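HLTH 266: Digital Tools in Outpatient Care
Unit 4 Handout: Remote Follow-Up After Joint Replacement
Course lead: Domingo Cabral

Reading before the seminar: the Flallitz service summary and the Spanos discharge pathway, both in the course folder. Bring a copy of your Unit 3 process map.

1. Purpose of the unit

Unit 3 dealt with booking and triage. This unit moves to the weeks after a patient has gone home from hip or knee surgery, when most of the work of recovery is done without a clinician present. Students will compare two ways of organizing that period: scheduled clinic visits, and remote follow-up supported by a patient-facing application. By the end of the unit, students should be able to draw the pathway for each model, name the staff role responsible at every step, and judge whether a reported saving has been calculated fairly.

2. Terms used in this unit

Remote follow-up: any planned contact after discharge that does not require the patient to attend in person. Telephone calls count.

Escalation: the transfer of a patient's case from routine follow-up to a named clinician, with a time limit for response.

Enrollment: the point at which the patient has been given access to the service and has used it at least once. Some suppliers count a patient as enrolled when the invitation is sent. Check this whenever you read a published figure.

Adherence: the share of prescribed exercise sessions the patient records as done. It is self-reported in nearly every service we will look at.

3. The Flallitz case

Flallitz is a regional orthopedic clinic that performs planned hip and knee replacements. It introduced a follow-up application, Tundent, alongside its existing physical therapy service. Over the evaluation period, 400 patients were offered the application at their pre-operative visit. Of these, 266 went on to use it at least once after discharge. The remaining 134 received the standard pathway of clinic visits and printed exercise sheets.

Tundent sends the patient a short daily set of questions on pain, swelling, wound appearance and walking. Answers are sorted into routine and urgent queues. A physical therapist reviews the routine queue each morning, and a nurse is on call for the urgent queue until 6 p.m. Outside those hours the patient is directed to the hospital's general line - a gap that the clinic's own staff raised during the evaluation.

Students should note how the comparison was made. Patients chose whether to use the application, and those who did were younger on average and more likely to have someone at home with them. Any difference in outcomes between the two groups must be read with that in mind. The summary reports fewer unplanned clinic visits among application users but does not adjust for age or home support.

4. Costs and where they fall

A saving to one department may be a cost to another. In the Flallitz case, fewer follow-up appointments released clinic time, while reviewing the daily queue added work for the physical therapy team. The license fee was paid from a separate information technology budget and does not appear in the clinic's figures.
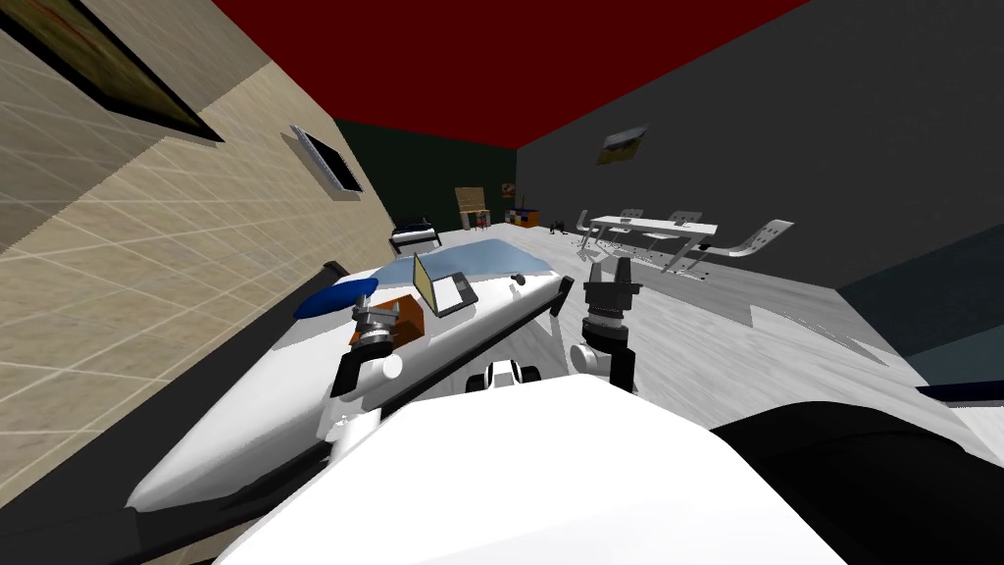 When preparing your cost table, use one row for each budget holder and keep staff time separate from cash. If a figure is missing from the source, write "not reported" and leave the cell without an estimate. Training time should be included even where the source treats it as free.

5. Patients who do not take part

The Spanos pathway takes a different approach. Every patient receives a telephone call on the day after discharge, and the application, Sillora, is offered only during that call. Patients who decline remain on a calling schedule run by the same team. Staff therefore keep one list for everyone, and a patient who stops using Sillora can be returned to telephone contact without a new referral.

Consider language, eyesight, hand function and access to a reliable connection. Consider also patients who enroll and then fall silent. A missed entry may mean a good recovery, a lost password or a readmission elsewhere, and the pathway should state who finds out which.

6. Assignment

Submit a written comparison of the Flallitz and Spanos pathways, with one process map and one cost table. The assignment is marked out of 100. Late work is handled under the department's usual rules. Drafts may be brought to office hours in November, and questions about the source documents should be sent to the course lead in writing.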